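Hernano Flag Football League Opens Registration for Fall Season

HERNANO, August 29, 2025 – The Hernano Flag Football League has opened registration for its fall season. Last year 139 players took part, and this year the league has places for 304.
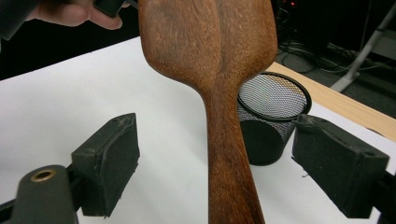 Games will be played on the 2 fields at Koltard Park, and the final is planned for November. "We received many requests from families in Vimden, so we are glad to make the league bigger," said league director Concetta Pagano.

Coach Ngọc Sầm will lead the new girls' division. Registration costs $51 for each player.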